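4. Putting Flat Items Away in the Floor Bin

This section explains how to set up one Perkthorpe floor bin and how to fill it with flat, wide items such as packets, folders and thin boxes. Please read all the steps before you begin. For the stacking shelf, see section 6.

4.1 Before you start

The bin must stand directly on the floor. Do not put it on a rug, on a mat or on another bin. A smooth wooden floor is suitable, but sweep it first, because small grit under the bin will leave scratches when the bin is moved.

1. Choose a place with good light from above. You must be able to see the bottom of the bin while you stand.
2. Put the bin down with the handle slot facing you.
3. Press lightly on two opposite corners. If the bin rocks, turn it a little and try again.
4. Leave a free space of 9 cm on each side for your hands.

Note: If your floor has planks, it is good to set the front side of the bin parallel to the seams. Then you will notice at once when somebody has pushed the bin out of its place.

4.2 Filling the bin

5. Sort the items by width and keep the widest one for the first. It will stand against the back wall of the bin.
6. Hold the item by the middle of its upper edge. If you hold it by a corner, it will swing and it can hit the rim.
7. Bring the item over the bin. One end may hang higher than the other while you move, and this is normal for a wide item.

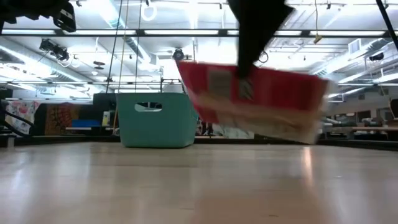
8. Wait until the item has stopped swinging. Then lower it slowly, with the lower edge first.
9. Let go only when the item touches the bottom. Do not drop it from the rim – the corners of paper packaging are easily crushed.
10. Place the next item in front of the first one, with the label towards the handle slot. Continue in this way until the row is full.

Caution: Do not fill the bin above the handle slot at the front. Your fingers need this opening when you lift, and an item which blocks it can be bent or torn.

Caution: The maximum load is 3000 g. Soft items seldom reach this weight, but catalogues and books reach it quickly.

4.3 If an item does not fit

Very wide items may rest on the rim. Do not force them down. Try first to turn the item so that the short side goes in. If it still stands above the rim by more than 2 cm, use the large bin (order number 3101), which you can get from Motaung.

The large bin has the same instructions, except that it should be lifted by two persons when it is full.

4.4 Moving and cleaning

Lift the bin straight up before you carry it. Please do not pull it over the floor, also not for a short distance.

Clean the inside with a damp cloth and a little washing-up liquid. Let it dry completely before you put paper or card into it. Strong cleaners, for example Ivum descaler, will make the surface dull and must not be used.

Note: We recommend that you empty the bin once a year, for example in June, and wipe also the underside.

Text: Sugeng Lumbantobing, Trimeck
Last changed 4/9/21 – step 9 and the second caution in 4.2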